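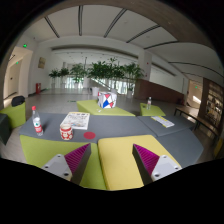

Setting Up Your Altesmont Lounge Seating
By Tamer Haddadin · January
2 min read · 8 comments · 171 shares

Part 4: Daily tidying

Once the pieces are pushed together the way you like them, a few minutes each evening will keep your lounge looking cheerful and welcoming.

1. Gather up magazines, brochures and cups from the gray sections.
2. Stand bottles on a flat spot, well away from the seams (spills do love a seam!).
3. Wipe the lime and yellow cushions with a soft, damp cloth, going gently along the rounded edges.

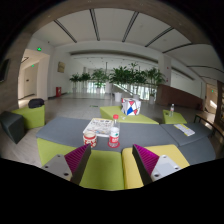

Bottle on its round red base, cup to the left.

Note: A tissue box on one of the ottomans is a lovely thing to have handy.

Caution: Please don't use bleach on any of the covers, even for a stubborn coffee ring.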